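Trial kit diary, second week

6 min read

September, half seven in the morning

Kettle on, kit on charge, writing this standing up. Slept badly. Kept thinking about keycaps.

So where are we. The Stestano pair has been on loan to us since last week and I have to give Hidayah a yes or no before the loan runs out. She wants a page, not a novel. I've got forty scrappy notes and a sore thumb. The price they've quoted is 460 a month for the pair, with the software, and I still can't tell if that is a lot. Daletti wanted more for one hand and a worse manual. Skalwood never rang back.

Things I wrote on my hand yesterday and am copying out before I wash:
- left trigger stiffer than right, both units, same on the spare
- the squeeze reading drifts after lunch. Warm room? check
- strap too long for Zuweira, fine on me
- app asks for the room name EVERY time you start

The last one is driving me up the wall. Typed "back office" so many times I could do it asleep. Sent them a moan about it, got a nice reply, no date.

Ten o'clock

Zuweira in. She's better at it than me and knows it. Her trick is to keep her elbows low and let the wrists go slack, and she stops looking at her hands altogether, only the tips. I keep steering with my shoulders like I'm parking a van. She did the cups first, then the folded towels, then the pegs, then we had a biscuit. Towels are where these things earn their money, the fingers close nice and flat and don't snag. Pegs are horrible. Anything small and shiny is horrible.

Quick word on the Dogbe hands we had in spring, for the page. Those were lighter, I'll give them that. You could go all morning. But the markers were stickers on a flat plate, and as soon as you turned your wrist over the tracking went off for a wander and you had to throw the run away. The Stestano ones have them on cubes. More to bump into things with, yes, and I've whacked the desk edge more than once, but you can twist right round and it mostly keeps hold. I'd take the bumps.

Half eleven

Keyboard job. This is the one Hidayah cares about, as the people downstairs want desk tidying and desk tidying is mainly shoving keyboards about. Both grippers in use, keyboard sat across the near side of the desk with a bit hanging over, cable dangling under.

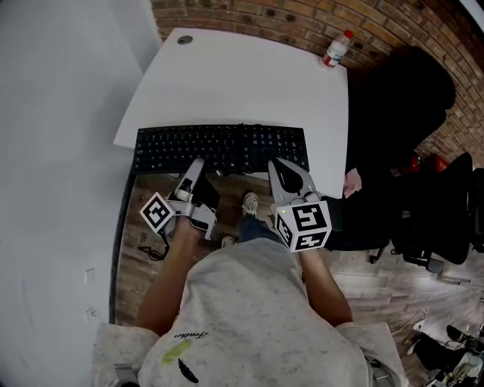 Notes for Hidayah's page

Right, trying to be fair.

Good. Setup is quick once you've done it a couple of times. Fingers are grippy without being sticky. The two shapes we've tried (the straighter angled ones and the curved ones) both suit big flat things like a keyboard, though I prefer the curved for getting under an edge. Case is sturdy. Support people answer the phone and seem to have used the thing themselves.

Not so good. Weight. The cubes pull your wrist down and out, and by the end of a long spell you're holding them lower than you started, so the later runs don't look like the early ones. Manual page on re-centring is wrong, it says hold for a count of nine and let go, but what works is hold, let go, hold again. Found that by accident after much swearing. And a dangling cable is a pain with any keyboard, that's hardly their fault, but their sample tasks all seem to use wireless stuff on a bare table. Nobody's desk looks like that. Would like them to try a real one.

Not sure. Whether you need the pair. Hidayah asked straight out could we rent one and save the money. For cups, yes, easily. For a full size keyboard, I'd say no, one hand just spins it. Towels you need both. So it comes down to what downstairs realy want, and I've asked them that and had a thumbs up emoji by way of answer.

Two o'clock

Lunch was soup. Back on.

Counted up the saved runs, as the page needs a number: 191 so far, across everything. I wanted more by now. We lost a good part of one afternoon to the app update, and another stretch when I'd left the left hand off its charger overnight (me, not them, leaving that out of the page). Threw out the ones where tracking dropped. Didn't count those in.

Battery: fine. Morning's worth, top up over lunch, afternoon's worth. The little light is too small to read when you're busy, though. I want a beep.

Rang Stestano re the stiff left trigger. They think it's a spring and can post a softer one, we fit it ourselves with a hex key. Fine by me. Zuweira says leave hers alone, she likes it stiff, says it stops her pinching too hard. So now we'll have one soft and one stiff and whoever comes after us will be baffled. Put a label on. MUST put a label on.

Also asked about the contract. Six month minimum, which they hadn't mentioned in the first email, or I missed it. Worked it out on the back of the soup receipt and didn't love it. Asked if they'd do three. "We'll see." That's a maybe.

Quarter to six

Thumb really sore now. Writing this on the bus, excuse the wobble.

Think I'm at yes for the pair, if they'll budge on the minimum and sort the room name thing. Would be a yes with no ifs if they shaved some weight off those cubes. Hidayah will ask did I try to haggle. I did try. A bit.

Tomorrow: pegs again, god help us. Towels with the other fingers. Ask Zuweira to film her wrists so I can copy them. Find hex key. Buy biscuits, we're out.

My stop

9 likes · 6 comments · Share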